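About Us | Druron

Druron records manipulation demonstrations for groups that train robot policies. A person performs the task through the robot, by hand guiding or by remote control, and we deliver the synchronized record: joint positions, gripper state, camera streams and a written task label.

The company was started by Lorraine Paewai, who still runs operations. Lindsay Stubbs is responsible for operator training and for Flovurow, our in-house recording software. We have 31 trained operators on two shifts. The late shift ends at 10 p.m. except on Friday.

How we work

Each project begins with a task sheet agreed with the client. It states the start condition, the end condition and what counts as a failed attempt. Failed attempts are kept and labeled as such unless the client asks for them to be removed.

Hand guiding is used for slow tasks with contact, such as turning a knob or opening a door. The operator holds the arm near the wrist and moves it through the motion. Remote control is used when hands must stay out of the camera views – most of our current work. New operators complete 98 practice runs before their recordings go into a delivery.

Task areas

Kitchen tasks are recorded on toy-scale counters, with sink, burners and small objects such as cups and sponges. Object positions are changed between runs according to the task sheet.

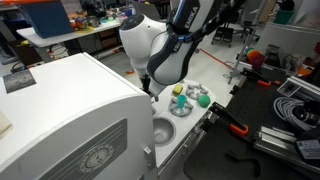
A standard order is 800 accepted demonstrations of a single task. Smaller orders are possible for pilot work. Our longest task sheet to date, prepared for the Hoani project, required 716 runs with a fixed camera position and no change of operator.

Data is delivered in the client's format or in ours, called Jistell. Calibration files are included with every delivery. Rates and the current schedule are available from the operations desk on request.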